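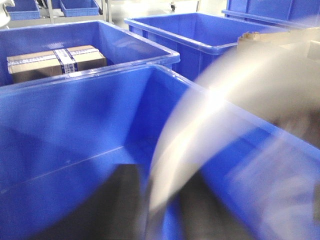
Page 3 of 36

Thread: wrist cam vs fixed cam for picking, results so far

bmapplebeck wrote:
Ok so quick update on the bin runs. 700 logged tries total, all scored by hand. We train one policy with the wrist view only, one with the fixed view only, one with both. Same bins, same arm, same gripper. Both beats wrist only on bags, no suprise. Wrist only beats both on the hard plastic parts, which I did not expect at all. Writeup is half done, Beverley Haworth is checking my scoring.

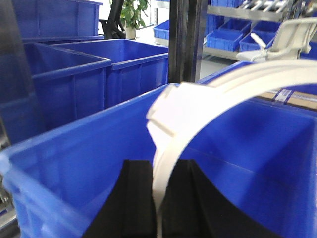 Wrist view, crate with the white band across it

nerkow_fan wrote:
How are you scoring a bag that gets picked and then slides? If that's a win, your numbers are junk. Sorry but they are.

bmapplebeck wrote:
Slide = fail. Has to land in the target bin. Said so back in June.

honkanen wrote:
Not sure I buy the hard parts result. 213 of the 700 were hard parts, right? Split over three policies thats not a lot each. Did you shuffle the order or run all of one policy first?

bmapplebeck wrote:
213 yes. Shuffled in blocks. Table stuff is scored seperate, different sheet, not in the 700.
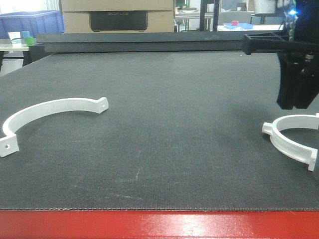 Fixed view, two clamp halves on the mat

drerus_k wrote:
Blocks isn't shuffled. Light changes over a day, glare on white plastic alone could do it. We saw the same thing with the Dedero code, big gap, reran it with a full shuffle, gap gone.

nerkow_fan wrote:
^ this

bhaworth wrote:
Jumping in. Scoring is fine, I redid every hard part try and moved 3 of them. Block order is a fair hit. I disagree on the light though, wrist view has way worse glare than the fixed one and it still won.

bmapplebeck wrote:
Other thing I want to try is throwing out blurry frames before training. Right now everything goes in.
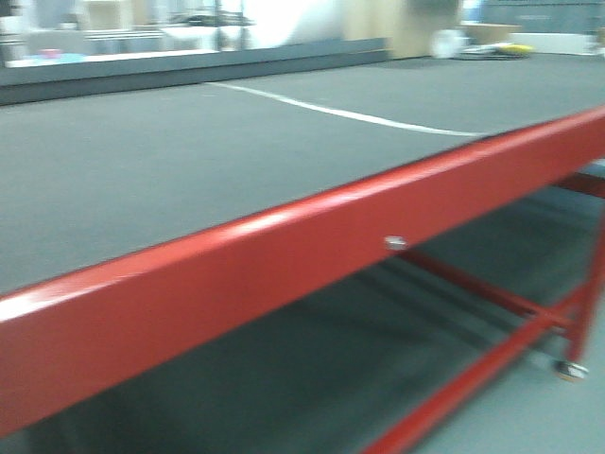

My guess is they hurt the fixed policy more than the wrist one, the wrist policy sees blur all day and learns to live with it. Just a guess. Would need to retrain all of them to know.

honkanen wrote:
Don't change two things at once. Full shuffle first, same frames. Then do the blur thing.

bmapplebeck wrote:
Yeah ok. Shuffle first. Will post the per part table when its done

drerus_k wrote:
post the raw sheet too pls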